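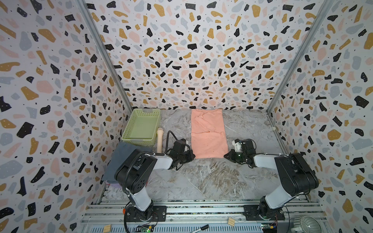
Häufige Fragen zur Projektgruppe Robotik

Wer kann teilnehmen?
Die Projektgruppe steht Studierenden aller Fachrichtungen offen. Programmierkenntnisse werden nicht vorausgesetzt. Anmeldungen nimmt Rekha Devadiga bis November entgegen.

Woran wird gearbeitet?
Im laufenden Semester befasst sich die Gruppe Mustell mit dem Falten von Kleidung durch zwei Roboterarme. Je Team sind 100 Durchgänge zu protokollieren.

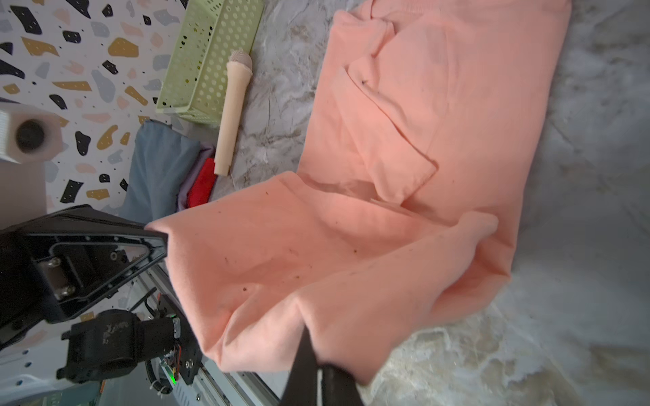

Greifer am rosafarbenen Kleidungsstück

Entstehen Kosten?
Die Teilnahme ist kostenfrei. Für selbst verschuldete Schäden an den Greifern haftet das Team bis 300 Euro.

Wird die Teilnahme bescheinigt?
Ja. Die Bescheinigung stellt Loan Mai nach Abgabe des Protokolls aus.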